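Handling Standards Strand: Progress Report to the Pimentel Fund
Prepared by Marijke Boersma, Grindodbridge
Feb 2, 2025

You asked for a short account of where the good practice guide stands. It is in draft, it runs to 12 pages, and I would not yet put the fund's name on it.

The rules for hand-held gripper work came to us from Brultby largely as written. Most are sensible. Several read as if their author had never held a gripper for a whole morning. Rule 4 says the work surface must be "clean", with no test for clean. One operator wipes the table before each session, another when a mark bothers them, and both tick the box. I have asked for a plain wording: what counts as a mark, who decides, and when work stops.

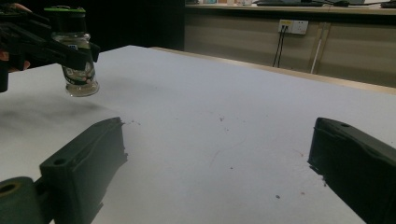

Glass jar held just clear of the table by the black gripper, with the green fingers open in front.

Glass is where I have most doubts. The draft permits glass jars so long as the lid is on and the lift is low. "Low" is left to the operator. Brultby say that a fixed height would slow people down, which may be true, but they have sent no figures to support it. Until they do I have written in a limit and marked it as provisional.

We now hold 2,951 session records against the old checklist. I would be careful about leaning on that number. The checklist has a tick for "fingers inspected" and nowhere to say what was found, so a chipped finger and a sound one leave the same record. Oltetti have offered software to score the records. I can't see what it would score.
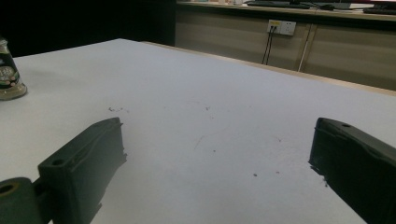
Who decides when a gripper finger is too worn to use?
Under the present draft, the operator does, and the session lead signs it off afterwards. We want the lead to look first.

Two points need a decision from you before March. The first is whether the wear check becomes a condition of funding or stays as advice. The second is whether Brultby may go on auditing their own sessions. I would say no to that, and they know my view.

Spending is within the agreed sum. The travel line is underspent and I would like to move it to printing.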